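Startseite | Themen | Presse | Termine | Kontakt

Drucken | Als E-Mail versenden

Pressemitteilung

Greifen ja - aber nach Regeln: Sotiropoulos legt Leitfaden für Tischarbeitsplätze mit Roboterarmen vor

Grovley, 6. Januar 2022 - Der Automatisierungsdienstleister Sotiropoulos veröffentlicht heute die erste Fassung seines Leitfadens „Vetgate“. Thema: Arbeitsplätze, an denen Roboterarme mit Alltagsgegenständen umgehen und Menschen im selben Raum sind. Becher, Dosen, Kleinteile. Kein Ersatz für geltende Normen oder die gesetzlich verlangte Risikobeurteilung, sondern Ergänzung für den täglichen Betrieb.

Grundlage sind 3.607 protokollierte Greifvorgänge am Standort Sandasville, davon 2.096 mit offenen Behältern. Ausgewertet seit September. In 501 Fällen wurde ein Durchgang vom Bedienpersonal abgebrochen, meist wegen unklarer Ausgangslage auf dem Tisch. Genau da setzt Vetgate an.

Der Leitfaden umfasst 9 Abschnitte. Wichtigste Punkte in Kürze:

Ausgangslage. Vor jedem Durchgang wird festgelegt, was auf der Fläche steht und was in den Behältern liegt. Alles andere kommt runter. Auch Kleinteile am Tischrand, auch Etiketten.

Zwei Arme, ein Tisch. Arbeiten zwei Arme von gegenüberliegenden Seiten, braucht jeder eine zugewiesene Zone. Die Mitte darf immer nur einer befahren. Der andere wartet mit geöffnetem Greifer ausserhalb. 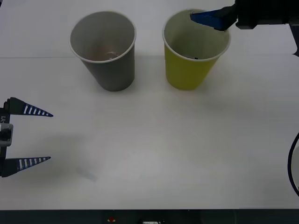

Kennzeichnung. Jeder Arm trägt eine eindeutige Bezeichnung, gut lesbar, direkt am Greifer oder am Halter. Dieselbe Bezeichnung steht im Protokoll und am Freigabeschalter. Klingt banal, war in Sandasville aber der häufigste Grund für Rückfragen bei der Auswertung.

Behälter. Für Pappbecher gilt eine eigene Kraftgrenze, die vor Schichtbeginn an einem leeren Becher geprüft wird. Offene Getränkedosen werden wie gefüllte behandelt, solange nichts anderes dokumentiert ist - also aufrecht greifen, langsam anheben, nicht über Elektrik schwenken. Flüssigkeiten auf der Fläche führen zum sofortigen Stopp. Wieder anfahren erst nach Freigabe durch eine zweite Person.

Personen im Raum. Wer sich hinter dem Tisch oder seitlich davon aufhält, wird als anwesend eingetragen. Der Mindestabstand ergibt sich aus der Risikobeurteilung und wird auf dem Boden markiert. Reinreichen während der Bewegung: verboten, ohne Ausnahme. Nothalt muss von jeder Tischseite erreichbar sein.

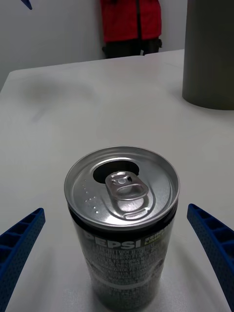 Geöffnete Pepsi-Dose zwischen zwei blauen Greiffingern, im Hintergrund eine Person in roter Jacke.

Weitere Abschnitte regeln Wartung der Greiffinger, Reinigung der Arbeitsfläche, Einweisung neuer Kräfte sowie Aufbewahrung der Protokolle. Ein Prüfblatt für den Schichtbeginn liegt bei, eine Seite, zum Ausducken.

Vetgate ist ab sofort kostenlos bei Sotiropoulos erhältlich. Anwender können Änderungswünsche schriftlich einreichen, die Einarbeitung erfolgt gesammelt in der nächsten Fassung. Termin dafür steht noch nicht fest. Eine Zertifizierung ist mit dem Leitfaden nicht verbunden und derzeit auch nicht geplannt.

Über Sotiropoulos: Planung, Aufbau und Betreuung von Roboterarbeitsplätzen. Sitz in Grovley, Testbetrieb in Sandasville.

Pressekontakt: Sotiropoulos, Pressestelle, Grovley. Abdruck frei, Beleg erbeten.

Drucken | Als E-Mail versenden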